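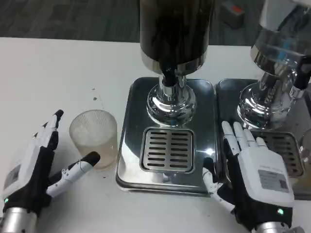

Jocelyn Sison reckons you can tell everything about a drinks company from its drip trays, and that most people who book us for a party never look at them once. She's been saying it since our second job, so I figured it may as well go at the top of our About page.

Hi! I'm Yiran Yu, and I run Noltitz Drinks Table. We bring iced tea, cold coffee and punch to office parties, school open houses, weddings (mostly small ones, we love small ones) and pretty much anything else where people stand around getting thirsty. You give us a table and we set up the dispensers, fill them, keep them filled and wipe up after everybody. Then we pack it all away and you get your table back.

## How we got going

I used to work the front desk at Prunditz, a furniture showroom, and every February we had a big customer evening. The drinks were always bottles lined up on a windowsill. One year I borrowed two tall dispensers from my aunt, made a giant batch of black tea with orange peel and put it out on one of the display tables. By the end of the night I'd been asked for the recipe 13 times and for my phone number by a lady planning a retirement lunch for 60. I said yes before I'd even thought about where I'd get that many cups!

That was 6 years ago. Jocelyn came on board that summer, and these days she does the brewing while I do the phone calls and drive the van. Our biggest job so far was the Grirnetti street fair, where we went through 1000 cups in one afternoon and I had sore feet until the next weekend.

## What we pour

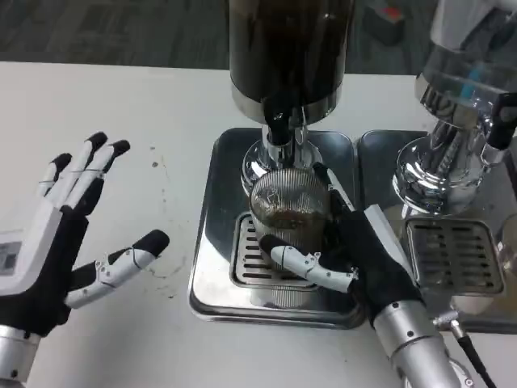

*Ribbed cup, black spout, and a slotted tray to catch the drips.*

The menu moves around a bit, but these are nearly always on it:

- Black iced tea with orange peel (yes, the same one)
- Cold coffee, strong, with milk on the side
- Hibiscus punch
- Avcı, our spiced apple drink, named for the street our kitchen is on

We don't sweeten anything ahead of time. Sugar syrup goes out in a little pitcher and folks add their own, which saves a lot of arguing at family parties.

## Booking us

Call or email, whichever you like better. Tell us the day, how many people, and whether there's a sink close by (Jocelyn will ask anyway). We're taking bookings for the new year starting 3rd December, and Saturdays go first, so if you've got one in mind, get in touch soon and I'll pencil you in.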